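From: Andri Lanz
To: refurb-floor list
Subject: Re: Re: arms on the rebuild bench, who does what

On a February morning at 9:12, Zübeyde Değirmenci wrote:
> Reading the Carnwood plan again and I still don't see my job in it.
> It says the cell takes "processor and memory placement" and the tech
> "supports." Supports how? I have done sockets for 12 years. If I'm
> going to be the one who carries cases over and pulls side panels,
> say so and I'll decide what I think of that.
> Also who signs the build sheet if the arm did the seating?
> Z.

Zübeyde, all,

Quick one before the Studholm call, sorry for the typing. Fair questions and the plan doc is vague, I wrote half of it so that's on me. Pics from the bench are in with the text, Montri wanted them for the people at Dursun who haven't been over. 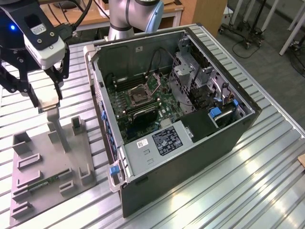 Who does what, as of now. Tech does intake, opens the case, loads the fixture, checks the socket. Cell does pick and place. Tech does everything after, cables, first boot, panel back on. So yes there is carrying, I won't pretend there isn't. Loading the fixture is the part I undersold. Every part has its own spot in that gray plate and the green board has to sit down in its slot properly, if it's leaning the gripper takes hold of it crooked and then you are standing there with the pause button. Taner is good at this already. It took him longer than he expected and he wants it counted as a skill on the training sheet, I agree with him.

Sign-off: the tech signs. Same as before. But I want a second line on the sheet saying cell or hand, so if a board comes back from Brodosent with bent pins we aren't guessing, and it doesn't land on whoever's initials happen to be there.
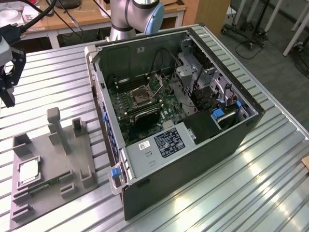
And the initials thing cuts both ways. If you stop the cell because you don't like how something looks, that is not a missed target. Put the time down, write one line why. Þröstur has agreed to this for the first 90 days and I have asked him to put it in writing, which he hasn't yet. Þröstur, this is me asking again.

Numbers, since people keep asking me in the hallway. The order is 500 towers. Nobody's hours go down for it. What does change is the late shift, we'd want 2 people on it instead of one, because one person alone with a moving arm is not happening while I'm here.

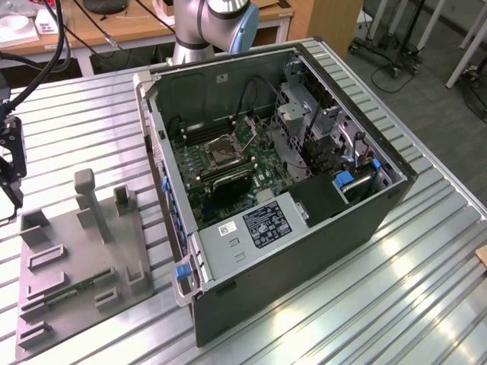 Inspection is where I'd really like Zübeyde, if she wants it. Somebody has to say go or no go on every board before the cell gets near it and the cell doesn't know a bad socket from a good one, not the way we have it set up. You want the case on its side like we do now, bracket up, bare contacts showing, good light, and you want a person who has seen a few hundred bad ones. I would put that at the senior rate. Not my call but I've said it to Þröstur and I'm saying it here where its on record.

Things I don't have answers for:

- rotation. Montri says swap loading and inspection every two hours, Taner says half a shift. Try both?
- who gets trained on restarting it after a stop. I'd say everybody, Carnwood wants only leads
- the hand bench. It stays through the order. After that I don't know and I'm not going to make something up

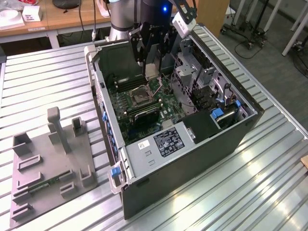 On the last one, I'd fight to keep it. The older models are all over the place inside and we'd spend more time making fixtures than fixing machines. Also people get rusty. If the only person who can seat a processor by hand left in the fall we would be in trouble, and I don't see that anywhere in the plan either.

Please reply on the list and not just to me, I got four separate emails about breaks yesterday and they all said differnt things. Breaks don't change by the way.

Zübeyde can you come by the bench before lunch? I'd rather talk through the inspection part than type it.

Andri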